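Storage Use in a Small Bedside Cabinet: Tidying Loose Food Items

Project report, Household Design course
Group members: Ekaette Jibrin, Efe Okoro, Lama Issa
Course instructor: Theophilus Quaye
Submitted October 18, 2026

1. Background

The residence rooms in Yusuf Hall are furnished with a small cabinet beside each bed. In a survey run by the hall office in May, residents reported that the top of this cabinet was usually full, while the drawers were used little or not at all. Food was one of the things most often left on top. The aim of our project was to see whether a simple set of placement rules would keep the top clear enough for a lamp and a book, and whether people would still follow the rules after a short break.

We limited the work to food kept overnight: whole fruit, wrapped snacks, and the bowl used to eat them from. Drinks were left out because the hall already has a rule on open cups.

2. Cabinet

The cabinet is a gray model with a flat square top. Under the top is an open shelf cavity that runs the full width. Two drawers are fitted below it, one above the other, each with a black pull handle in the center of the front. The drawers have thin side walls and are shallow, so a tall item such as a box of cereal does not fit upright. The floor in the test room is terrazzo and level, and the cabinet was not fixed to the wall.

The open cavity is dark compared with the top. Two residents told us in interviews that they forgot what they had put there. For this reason we did not assign any food to it and kept it free for books.

3. Placement rules

Rule A. Whole fruit goes in the lower drawer, in a single layer.
Rule B. Wrapped snacks go in the upper drawer. Empty wrappers go in the trash.
Rule C. The bowl stays on the top only while in use. At the end of the day it is washed and returned to the kitchen.
Rule D. A drawer is pulled fully open before anything is placed in it, and closed afterward.

Rule D was added after a pilot trial in which fruit was pushed in through a partly open drawer and caught on the front panel.

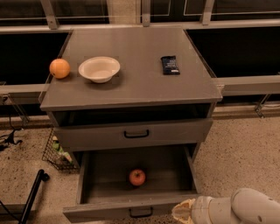
The order of work matters more than we first assumed. When the lower drawer was opened first, all the fruit could be moved in one pass before the snack was dealt with. When the upper drawer was opened first, it hung over the lower one and had to be closed again before the fruit could be put away. We therefore changed the instruction sheet so that the lower drawer comes first.

4. Method

Each session started with fruit, a snack, and a bowl on the cabinet top. The resident read the sheet once, put it face down, and tidied the items. We noted the order chosen, any rule that was missed, and the time taken. The sheet was not shown again. Sessions were held with 8 residents, and each resident repeated the task after a break of around 2 weeks.

5. Results

Rules A and D were followed in all first sessions. Rule B caused the most errors. Several residents put the snack in with the fruit, and one left it on the top because it "was going to be eaten anyway." Rule C was followed when the bowl had been used and often missed when it was clean.

In the repeat sessions the fruit was still placed correctly, but the difference between the upper and lower drawers was less well remembered. Yakubu Ajayi, who checked our notes, suggested that a label on each drawer front would remove most of these errors. We did not have time to test this.

6. Limits

All sessions used the same cabinet in the same room. Ripe fruit was not tested for bruising or smell in a closed drawer, and the effect of heat from a nearby radiator was not measured.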